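Skiltgate Hardwax Oil, Clear Matt
Blackwood Finishes

Product code: 829
Tin size: 2 litres
Status: in stock

Skiltgate is a one-part oil and wax finish for indoor wood. It is used on worktops, tables, shelving and stair treads. It dries to a matt surface and can be patch repaired without stripping the whole piece.

Preparation

Sand bare wood with the grain, finishing at 120 grit for floors and 150 grit for furniture. Remove all dust with a vacuum and a dry cloth. Old varnish, silicone polish and tape adhesive must be taken off first, as the oil will not soak in through them. Oily timbers should be wiped with Purlow Panel Wipe and left until the solvent has gone.
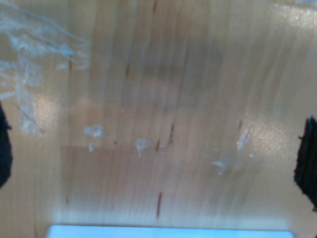
Stir the tin well before use and again every few minutes. Do not thin. Apply a very light coat with a short-pile roller or a lint-free pad, then lay off along the grain. Wait 11 hours before the second coat. Two coats are enough on most timbers – a third is advised on stair treads only.

Technical data

Carrier: low-odour white spirit
Sheen: matt
Shelf life: 3 years unopened
Application temperature: 10 to 25 °C
Full cure: 14 days

Cloths used with this product can catch fire on their own. Soak them in water and dry them flat outdoors before disposal.

Changes to this product

The lid is now a screw type. Tins filled before November have the older press lid – the contents are the same. Dosska pads fit both.

Trade orders and data sheets: Sreekumar Poduval, extension 3740

Page revised 6/15/25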